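Building the Four-Finger Hand: Your Questions

We get a lot of mail about the hand project at the Brernthorpe shared workshop, so the most common questions are collected on one page. Last updated in August.

What are you building?

A robot hand with rubber-tipped fingers that can pick up ordinary household stuff without crushing it. We call it Stirnell. It started life on a kitchen counter and moved to the workshop when the counter was needed for dinner. It's the most fun any of us has had with a screwdriver in years!

How much did it cost?

The hand itself came to $900 over two winters. You can get a two-finger version going for $300 if you already have a power supply and a decent set of small drivers. Bearings ate more of the budget than we planned, and we bought the wrong size twice.

Do I need to know how to program?

A little helps. If you can edit a settings file and read an error message without panicking, you'll be fine. The control software is called Ulteo -- it's our own, it's rough in places, and the calibration screen still has a button that does nothing.

Can I build it on a regular table?

Sure. Ours sits at a plain wooden one. You want room for the hand to hang fingers down with space under it, and a top that doesn't wobble. Clamp whatever you can clamp.

What does it look like from close up?

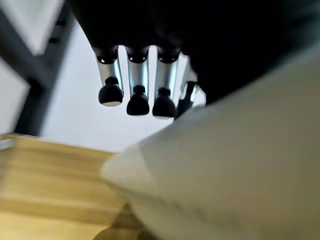
Fingers down, over the same wooden tabletop both times.
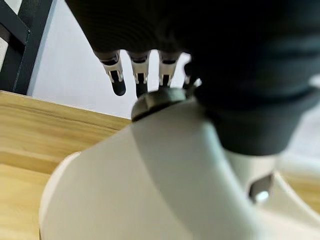 How long do the fingertips last?

This one brought in more mail than anything else on the page. Villaseñor wrote to us that rubber tips went shiny and slick on a similar build after 89 hours of gripping, and that a light rub with fine sandpaper brought the grip right back. Villaseñor also swaps the tips from finger to finger every few weeks so they wear evenly, and says the outside ones always go first. We tried the sandpaper and love it. Go gently, though, and wipe the dust off before you run anything.

My fingers twitch when the hand is idle. What's wrong?

Nine times out of ten it's a loose ground wire. Check that first, then turn the holding strength down in Ulteo one step at a time. If only one finger twitches, swap its cable with its neighbor's and see whether the twitch moves over.

How many parts are there to print?

For our printed shells, 11 per finger. Print one complete finger and put it together before you start the rest. Holes come out tight on most home printers, so keep a small round file handy.

Will there be a thumb?

We're working on it! There are two designs on the bench, and the simpler one is ahead for now.

Can I come and see it?

Please do. Evenings after 6:30 are best, and bring your own half-finished project if you have one.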